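Burley Two-Arm Bench Kit
Sold as a pair, with grippers
$3,167 – in stock, ships from Gellmont

Overview | What's in the box | Chores | Setup | Spares | Returns

Can it do my laundry?

I get this question more than any other, usually in the first line of the email, so I'm putting it up top. No, not yet. It can do a piece of your laundry, on a good day, if the piece is a towel and you've put it on the table for it. If you want clothes to come out of a basket and go into a drawer while you're at work, please keep your money (I'd love that machine too, and I'd be first in line).

What I do think this kit is great for is finding out how far off that machine is. I've had a pair on my own desk since February and I've learned more about folding than I ever wanted to know!

What's in the box

Two arms, black, with bench mounts
Two grippers, fitted and aligned before shipping
Two power supplies and the cables to go with them
A bag of spare screws and one spare set of jaw tips
The printed quick start (eight pages, please read page three)

You'll need your own computer and a solid desk. Item number 727 is the pair. We don't sell a single arm under that number, so if you only want one, write to me first.

How it does on real chores

I've tried a lot of things with mine, and this is where I've landed. Your results will be different from mine, because your table and your light and your towels are different.

Towels. The best of the bunch. I recorded 400 folds by hand-guiding the arms, trained on those, and now I get a fold I'd put on a shelf more often than I don't. The first fold is the easy one. The second is where it goes wrong, since the cloth is thick by then and the jaws have to get hold of a fat, soft edge without pushing it across the desk. Thick terry is harder than the thin stuff. If you're just starting, buy a couple of cheap dish towels and work up.

Socks. Pairing is a vision problem and it does better than I expected. Rolling them into a ball is hopeless, at least for me.

T-shirts. Laid flat and face down, yes, slowly. From a heap, no. It will grab a sleeve and be very sure it's a hem.

Sorting small parts. People buy this kit for the shop as much as for the house, and bins of bolts or brackets are a much kinder job than cloth. Hard things stay the shape they were. Burgi Rüegg runs a pair at Zwahlen, a small workshop that packs door hardware, and she has hers putting hinges into trays. She still has a person at the next bench doing the fiddly ones, and she told me straight out that the person is quicker. She likes the arms for the last hour of the day when everyone's hands are tired.

Dishes. I'm not brave enough. The arms aren't sealed, so keep them away from the sink.

Is it faster than me?

Not even close. My best clean towel fold with the arms took 29 seconds, and that was from a towel I'd already spread out. I can do one in a few seconds while talking on the phone. Speed isn't why you'd buy this, and I'd be wary of any shop page that tells you it is. Look for the little "played at 4x" in the corner of the videos.

Setup

1. Clamp or screw both mounts down before you plug anything in. An arm that isn't fixed will walk.

2. Run the cables behind the arms and leave some slack, especially near the upper joints, then move each arm through its full reach by hand and watch for anything that snags.

3. Power up one side at a time. Wait for the status light to settle before you do the other.

4. Install the Skodurico control software and run the joint check. It takes a few minutes and it's dull – do it anyway.

5. Start with a towel. Put it between the arms, keep your editor and terminal open where you can see them, and keep a hand near the power switch for the first few runs. Close the jaws gently on the cloth to begin with. You can always add grip later.
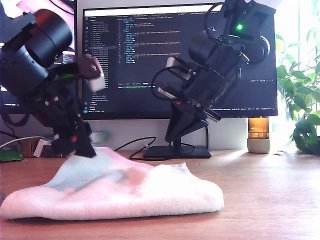

6. Save your settings once you get a fold you like, and write down where the mounts were. Moving one by a finger's width is enough to spoil a trained fold, as I found out after dusting.

Spares and returns

Jaw tips wear out first, and cloth is harder on them than you'd think. They're cheap and I keep plenty. Unused kits can come back within a month in the original box. Used ones I'll look at case by case, and I'm pretty easygoing if you tell me what happened.

Questions go to the contact form. I answer them myself, mostly in the evenings.

Page last updated 13 August 2021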